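Surkine 搪胶小熊，盒子和吊牌怎么判断是不是原装？

22/09/2024　发帖：Moulin旧玩具迷

本站使用 Cookie 以改善浏览体验。继续浏览即表示同意。

二月份在二手平台收了只 Surkine 小熊，带盒，花了147。盒底印的是 Gordale，吊牌上却是 Oment。卖家说一直这样放着的，别的不清楚。查了半天，中文资料几乎没有。盒子内托是灰纸浆的，有点松，熊放进去会晃。想问下是不是后来拼的？还有吊牌绳是白棉线，正常吗。急，另一只同款明天截拍。

老盒子收集

Gordale 是做盒子的厂，Oment 是代理，两个名字一起出现不奇怪。我手里2只都这样。主要看内托，早期是灰纸浆，后期换成透明吸塑。晃的话，可能是大号熊的内托，尺寸差一点点。棉线没问题，塑料枪针的才要小心。

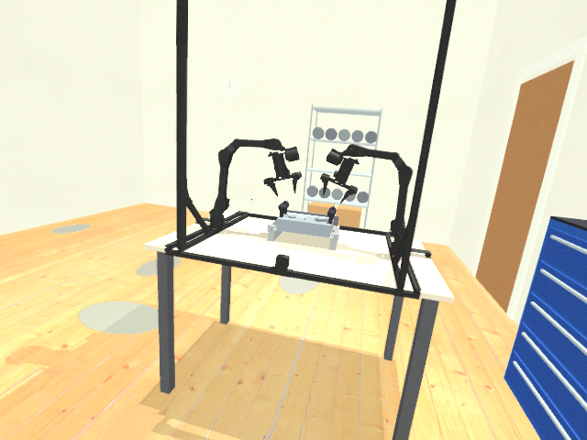 截拍前问卖家要这几样：

1. 盒底编号，近拍，别开闪光
2. 吊牌背面，看有没有价格贴的胶印
3. 熊脚底的模具号，跟盒底编号前两位应该对的上

对不上就按裸熊出价，40以内。

路过的小号

假的吧，我见过一只全套的要700。147哪买的到。

纸浆内托

楼上别吓人，700那种是没拆封的。拆过的带盒就是一百多，正常价。不过内托受潮会缩，晃不一定是换过，先量一下在说。

评论

灰兔子：同求盒底编号对照表

Moulin旧玩具迷：量了，内托比熊宽一指。脚底号跟盒子对上了，谢谢各位，另一只我去问卖家要图

老盒子收集：那盒子应该没问题，内托再慢慢找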